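My remaining appearances for the season are now confirmed, and I would like to set them out in one place for those readers who have written to ask.

In May I will take part in the Cliltwood Speculative Fiction Weekend as one of 4 invited authors. I am scheduled for two panels and a reading from Florna, the second novel in the Danton sequence. Radoslava Sokol will moderate the panel on translated science fiction, which begins at 3 in the afternoon. Seating in that room is limited to 133, and admission is by badge only.

Signed copies of both novels will be available at the Vondráček Books table throughout the event. Readers who wish to have a copy inscribed should leave the name in writing with the staff. 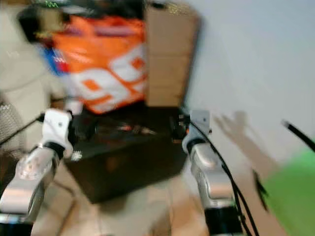
The third Danton manuscript has been delivered to my editor, Ruan Tshabalala, who has returned notes on the first 20 chapters. The revisions are substantial, particularly in the harbor sections, and I do not expect to announce a publication date before they are complete.

Requests for school and library visits should be sent through the contact page. Please include the expected length of the program and the age of the audience.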